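## 7. Gripper fault 593 — snagged load / fingers won't close

Applies to the Sala arm on the sorting bench, Hodcombe site. Not the Closport units, they have their own sheet (ask Nives Parisi).

593 means the fingers stopped short of their target and the current stayed high. Nearly always a snag: strap or cord looped over a finger, arm lifts, whole basket comes with it. In June it dragged a full basket onto the floor and bent a fingertip. Don't just hit Resume.

**CAUTION — Resume restarts the LAST move at full speed. Keep hands out of the basket until step 3 is done.**

1. Press Stop on the pendant. Red button if the pendant's frozen.
2. Wait 20 seconds. Fingers hold their grip for a bit after a stop, then let go.
3. Turn the key to Manual, take the key out. Keep it on you.
4. Look at the load before touching it. Find which strap or cord is on which finger.
5. Support the basket with one hand, work the loop off over the tip. Don't cut it and don't pull the finger sideways.
6. Check both fingertips for play. Any wobble, stop here and call Karim Berrada.
7. Key back in, jog up in Manual at 20 percent until the fingers are well clear of the rim.

Now sort out the load. Long loops standing up out of the pile are what catch, so push them down flat or take them out and do them by hand. Tray has to be empty before you restart or the count is off. 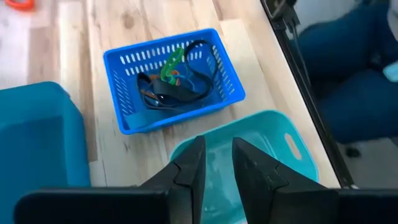
*Fig. 7-2. Fingers at the empty tray, mixed load in the blue basket. Note the tall black strap loop at the far right corner of the basket.*

8. Clear the fault: Menu > Faults > Acknowledge. Twice, there are 2 entries for the same event.
9. Run one pick in Manual. Watch the fingers, not the screen.
10. Back to Auto. Stay at the bench for the first few picks.

**Note:** anyone sitting beside the bench moves back before step 10. Chair too.

**Note:** if 593 comes back straight away with nothing snagged, its probably the finger current limit. Do not raise it yourself. Aldo Gentile did the last change and the old value is written inside the cabinet door.

**Note:** the Umunness software logs a snag as "grasp incomplete" and carrys on counting. Write the real cause in the fault book, with the colour of the basket — Sveva Sartori goes through it for the service call.

Bent finger, cracked basket or anybody pinched: leave the key out, tag the arm, ring Ermanno Serra. Don't restart for any reason until he's signed the tag.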